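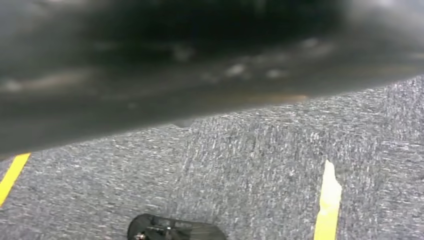 *Wrist cam view, gripper finger at the bottom, tape lane on the carpet*

## Wrist camera loses the yellow tape on one side, help?

I'm in the robotics club at Fitzgerald and our arm (we named it Skirnik) has to find the lane between two strips of yellow tape. The left strip gets picked up great. The right one has a bright glare on it and looks almost cream, so our color mask drops most of it. I've got the brightness cutoff at 162 and tried 133 too - then the light flecks in the carpet start showing up as tape. Our meet is soon and I'd love to not re-tape the whole floor!

**2 answers**

---

**Answer 1** (accepted)

We fought this all last August. Lock your exposure and white balance first, or you'll be chasing numbers forever. Then switch to HSV if you're still in RGB, let the saturation go way lower than feels right, and throw out any blob that isn't long and skinny. The carpet flecks are tiny so they go away. I'd also ignore the top half of the picture, you've got something big and dark up there and it isn't helping you. Crop it and you only search carpet.

---

**Answer 2**

matte tape. we used Clutia stuff at Minach and never touched the code again

> Comment from asker: the blob filter did it, thanks! Still a gap where the tape end is ragged - gonna trim that.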